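Flu season at the Lomcombe clinic

I finally got my flu shot last week – yes, in late January, please don't tell my mother. The clinic on Sulgate Road has given 1,501 of them since the fall, and Oliwia Szulc at the front desk says the goal is 2,000 by March.
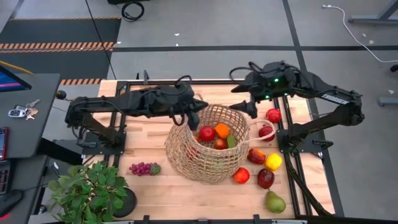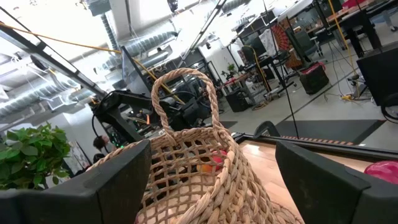
So there are plenty of doses left! Walk-ins are fine before noon, and if you're over 65 you can ask for the stronger version (my neighbor did, and she only had a sore arm for a day). The Graraseck branch is out until its next delivery, so don't drive over there like I did. Bring your insurance card, wear short sleeves, and plan to sit for 15 minutes afterward.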